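Two grippers, one arm and a lot of trays
Project report, second term
Supervisor: Dezső Kocsis

So my project was meant to be about path planning, and for the first few weeks it was. Then I tried to get the arm to pick up a shallow tray and it wouldn't, and everything after that ended up being about fingers. I'm quite happy with how it went (my supervisor says he is too, though he wanted more graphs).

What I compared

We have two grippers in the lab that fit the same wrist. One we call Cadero, with short stiff fingers, and the other is Zirkis, which has longer fingers and soft pads. I wrote one controller in Python and named it Toledo after nothing in particular. It does the same thing whichever gripper is on: go above the tray, come down slowly, stop when the force reading goes over a limit, close, lift, hold for 5 seconds, put it back.

I only used one arm for the numbers. I did try both arms on one tray for an afternoon, and it was great fun, but the timing between them was all over the place and I didn't trust any of it enough to put in a table.

How the tests went

Each gripper got 18 tries at the same tray from the same starting pose. I logged every try, and by the end of November I had 1702 lines in the log file, most of them force readings I never looked at again.

Cadero lifted the tray on 13 of its tries. The misses were nearly all the same thing: the fingers came down a bit too far in, touched the inside of the tray instead of the rim, and closed on nothing useful. Zirkis managed only 5, and I really didn't expect that! I'd assumed soft pads would win easily. What happened is that the long fingers bent when they met the table, so the force limit tripped early and the gripper closed too high. I could probably fix that with a different limit for each gripper, but then it isn't the same controller any more and I'd have had to start again.

Things that ate my time

Calibration, mainly. If somebody leaned on the table I did it again. I also lost a whole morning to a force limit typed in as ten times what I meant (no damage, just a very loud stop and a slightly embarrassed me).

The tray moved when it was pressed, too. I thought about taping it down, but the whole point was to lift it, so I ended up drawing a corner mark and pushing the tray back to it by hand between tries.
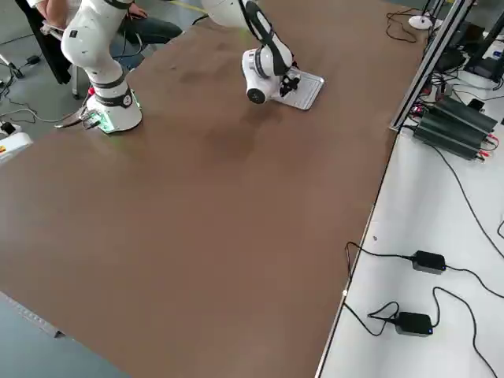 Why not just use suction for something this flat?

Because the inside of our tray has ridges, and a cup needs a smooth patch to seal on. The rim is too narrow for the cups we have. With a flat lid on top I'd try suction first.

What I'd do next

I'd give each gripper its own force limit and run the lot again. I'd also like to borrow the Bonamar wrist camera from the other group, so the arm can find the rim by itself and I can stop pushing trays about. The two-arm version is still sitting in a branch called "later", and I've asked if I can carry on with it over the summer.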